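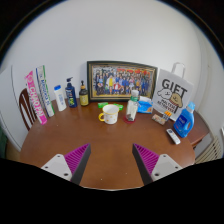
Timent is a hand-held gripper kit sold by Lodix for recording demonstrations of everyday handling tasks, which are then used to train robot arms. The operator holds the gripper by its handle and does the task by hand, and a wide-angle camera fixed to the body records what happens in front of the fingers. No robot is needed while the recording is made. The kit is sold with a matching end piece for an arm, so that the camera view seen by the robot is close to the one recorded by the person.

History

Lodix began work on the kit under the working title Shin, a name that still appears in some menus of the desktop software. The first units went to a small group of buyers in February. The design was led by Da-eun Son, who had earlier worked on packing machinery at Bilwood and wanted a tool that could be used in ordinary homes without a technician present. Bilwood later became the contract maker of the finger brackets.

The early version had flat rubber pads. These were dropped after buyers complained that smooth bottles turned in the grip, and the present ridged pad took their place. Owners of early units could send in the old fingers for exchange.

Design

The gripper has two fingers that close toward each other when the trigger is squeezed. Each finger carries a purple pad with fine parallel grooves, and the pad sits at an angle on a dark grey edge. White plastic brackets join the fingers to the body and are held with small screws, so a worn finger can be changed with the hex key in the lid of the case. The body is black. The gripper weighs 597 grams with the battery fitted.

The fingers open to 76 millimeters. This is enough for most cups, pump bottles, tissue packs and remote controls. Large detergent bottles have to be picked up by their molded handle, and boxes wider than the opening can only be taken by the narrow side. The maker advises against lifting full glass jars by the lid.

The camera has a very wide lens that bends straight lines near the border of the picture. The fingertips stay in view at all times, which the software needs in order to work out how far the gripper is open. The strong bend makes walls look curved - this is corrected during processing, and the original recording is kept alongside the corrected one.

Use

A session starts with a short calibration in which the operator opens and closes the fingers fully, then moves the gripper slowly over the work surface. After that each task is recorded as a separate clip. Typical home tasks in the user guide include moving a mug, standing a bottle upright, putting a remote control back in its place and clearing the front of a table. The guide recommends leaving normal household clutter where it is, as a model trained only on bare surfaces tends to do poorly in a lived-in room.

Glossy tabletops can cause trouble. Reflections from a window or ceiling lamp are sometimes taken for fixed points, and the tracked path then drifts. Closing the blinds usually helps. Plain white walls give the tracking little to work with, but objects standing along the wall make up for this in most rooms.

Contents and price

The standard kit costs 910 dollars and contains the gripper, 2 batteries, a charger, a spare pair of pads, the arm end piece and a carrying case. Memory cards are not included. The desktop software is free to owners and runs without an internet connection, although updates must be downloaded. A paid processing service is offered for buyers who do not have a suitable computer.

Reception

Users have generally praised the pads and the short setup. The main complaints concern the trigger, which tires the hand in long sessions, and the case, which has no room for the charger once the spare pads are packed. Left-handed users have also noted that the record button is hard to reach with the thumb. Lodix has said a revised handle is planned but has given no release date.

Contact | Copyright Notice | Back to top

This site uses cookies to remember your settings. Accept | Manage cookies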